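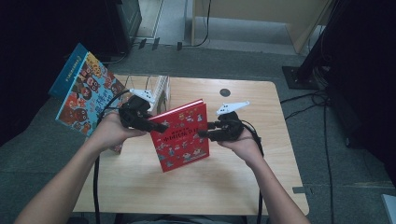

Halilović Community Legal Centre
Minutes of the Policy and Submissions Group
Friday, February 25, 2022, 5.30 pm, upstairs meeting room and by phone

Present: Špela Tomić (chair), Tihomir Popescu (minutes), R. Okafor, J. Lindqvist, M. Brandt. By phone: P. Sethi, until item 4.
Apologies: D. Varga

1. Previous minutes

Accepted with one change. Item 6 of the November minutes said the group "welcomed" the council's consultation paper. R. Okafor said she had not welcomed it and did not remember anyone else doing so. Changed to "received".

2. Proof of vaccination as a condition of entry: private venues

Tihomir had circulated a six-page note on whether a private business can turn away a customer who won't show proof once the public health direction that required it has lapsed. His short answer is that it mostly can, subject to discrimination law, and that the centre should stop telling callers it is "a grey area" when most of it is fairly plain.

Špela asked what the note was relying on for the disability exemption section. Tihomir said two tribunal decisions, both at the interim stage. Špela said an interim decision tells us that somebody had an argument and very little about whether it was a good one. She would not want a caller sent off to lodge a complaint on the strength of it.

J. Lindqvist said callers are not asking about tribunals. They want to know if the gym has to refund them. That is a consumer law question and the note gives it half a paragraph. M. Brandt agreed.

P. Sethi asked if we had anything on employees, as distinct from customers. We don't. The employment sheet dates from before the last three directions and should come off the website until it is fixed. No one objected.

Action: Tihomir to cut the note to two pages, move refunds to the top, and mark the interim decisions as interim.
Action: J. Lindqvist to take down the employment sheet on Monday.

3. Wakico check-in app

The council's letter of reply was tabled. We had asked what becomes of visitor check-in records held by Wakico now that check-in is no longer required at libraries and pools. The letter says records are "retained only as long as necessary". It does not say necessary for what, or who decides.

The council's own figures give 3,231 check-ins at the Hasell branch library over the period, of which 1,769 have been deleted. R. Okafor asked about the rest. The letter is silent. Tihomir suggested they may be under a longer retention rule for venues where there was a notified exposure. Špela said that might be right, but it was our guess and the council should be the one to say so.

M. Brandt had read the privacy notice on the app and found it allows use for "service improvement". She doubts that anyone who scanned a code to return a library book understood they were agreeing to this. Špela doubted it too, but noted that the privacy legislation turns on what the notice said and whether the use was directly related, and we should not write as though the matter were settled our way. Some discussion. R. Okafor wanted stronger language in the reply. P. Sethi preferred a formal access request with a date on it, as the last two polite letters had produced two polite letters.

Agreed to make the request, with no adjectives.

Action: R. Okafor to draft the request, P. Sethi to check it before it goes.
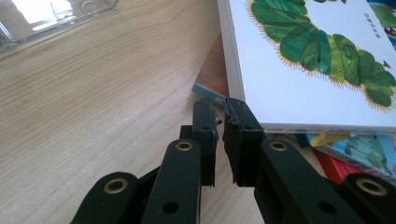 M. Brandt also asked that the request cover any contract variation signed after the check-in rule ended, including any extension of the storage period. Agreed.

4. Fines review

54 people have contacted the centre about public health fines since the November meeting. J. Lindqvist has sorted the files by offence. Most are gathering fines, with a smaller group for failing to wear a mask.

The state's review scheme promises to look at "individual circumstances". J. Lindqvist has seen nine outcomes and all nine letters have the same three paragraphs. Špela said nine is a small number and standard wording is normal in government letters. J. Lindqvist accepted that, but pointed out that one letter refers to a client's "vehicle" and she doesn't own one.

Action: J. Lindqvist to ask clients for consent to use de-identified letters in the submission.

P. Sethi left the call.

5. Jolteo proposal

Jolteo has offered a free trial of its form-filling tool for fine reviews. Tihomir ran the trial version on a made-up matter and it cited a regulation that had been repealed. The sales contact said this would be fixed in the next release. Špela asked who carries the risk if a client misses a deadline in the meantime. The terms say the user does.

Declined for now. Tihomir to write back.

6. Other business

The submission to the emergency powers inquiry is still short of a section on parliamentary oversight. D. Varga had offered to write it. Špela to find out if the offer stands.

The phone dropped out twice. M. Brandt asked that this be minuted again.

Meeting closed 7.10 pm.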